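Week 6 handout. Read it before class, bring it to class, and please stop asking me to email it after class.

# Getting There: How Bus Timetables Are Made

Last week we drew routes on a map of Buldale and felt powerful. This week we find out what they cost.

## 1. Three words you will mix up on the test

**Headway** is the gap between one bus and the next, measured in minutes. A route with a ten-minute headway sees six buses an hour.

**Running time** is how long a bus takes to get from one end to the other. It changes through the day, which is why a timetable printed with one running time for all hours is a work of fiction.

**Layover** is the time a bus waits at the end of the line before turning back. Students hate layover. It looks like a driver sitting in a parked bus, and every year someone tries to save the city money by deleting it. Layover is where a late bus gets to be on time again. Delete it and the 8:05 leaves at 8:09, the next trip leaves at 8:15, and by lunch the timetable is decoration.

## 2. The one formula

Cycle time = running time out + layover + running time back + layover

Buses needed = cycle time ÷ headway, rounded **up**

Always up. You can't run 3.4 buses. Somebody in the August session rounded down and defended it for two pages; the prose was good.

Worked through for the Jemmont line:

| Item | Minutes |
|---|---|
| Out | 37 |
| Layover | 6 |
| Back | 37 |
| Layover | 6 |
| **Cycle** | **86** |

At a 20-minute headway, 86 ÷ 20 = 4.3, so five buses. Now look at what the rounding did. Five buses at 20 minutes gives you a 100-minute cycle, and you only asked for 86. You have 14 spare minutes per round trip. You can spend them on more layover, on a longer route, or on a shorter headway: 86 ÷ 5 = 17.2, so an 18-minute headway works with the same five buses and four minutes left over. A 17-minute headway does not. It needs a sixth bus, and the sixth bus needs a driver, and the driver would like to be paid.

Before you get excited about 18 minutes, write out the departures: 7:00, 7:18, 7:36, 7:54, 8:12. Try remembering that in the rain. A 20-minute headway repeats at the same minutes every hour, and riders can keep it in their heads. Most planners I know would take the 20 and leave the spare time in the layovers.

## 3. Why buses bunch

Suppose a bus falls two minutes behind. More people have collected at the next stop, so boarding takes longer, so it falls further behind. The bus after it finds hardly anyone waiting and speeds up. Before long they travel as a pair, one packed and one empty, and your headway is now a rumor.

Usual remedies:

- Hold the early bus at a timing point. Passengers on it will have opinions.
- Let people board at all doors.
- Turn the late bus back before the end of the line. Works well for everyone except the people going to the end of the line.

Orest Onyshchenko, who is teaching the Thursday section, prefers to drop the timetable on frequent routes and manage only the gaps. We disagree about where "frequent" begins. He says 12 minutes, I say ten — you may side with either of us if you show your work.

## 4. Coverage or ridership

A small town has a fixed number of buses. It can put them where the most people will ride, or spread them so that everyone has something. The Bremia survey in your packet has 1,364 responses, and a large majority want both. Your job in the second assignment is to pick a split and say who loses. "Nobody loses" earns no credit.

For contrast, read the short piece on the shared minibuses that serve Kurtuluş. Note who decides when the vehicle leaves, and what that does to the idea of headway.

## 5. For next time

1. Redo the Jemmont table with a running time of 44 minutes each way at rush hour. How many buses at 20 minutes? How much is left over?
2. Suggest a headway for the same line on Sunday with two buses. Be kind to the riders.
3. Assignment two: 1,000 words, tables not counted. Padding is counted, by me, with a red pen.

Office hours are unchanged. If my door is shut, I am on a bus, probably a late one.

— Rosemarie Hellwig
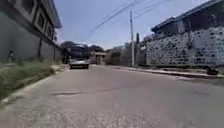

*Page last changed: 13th July*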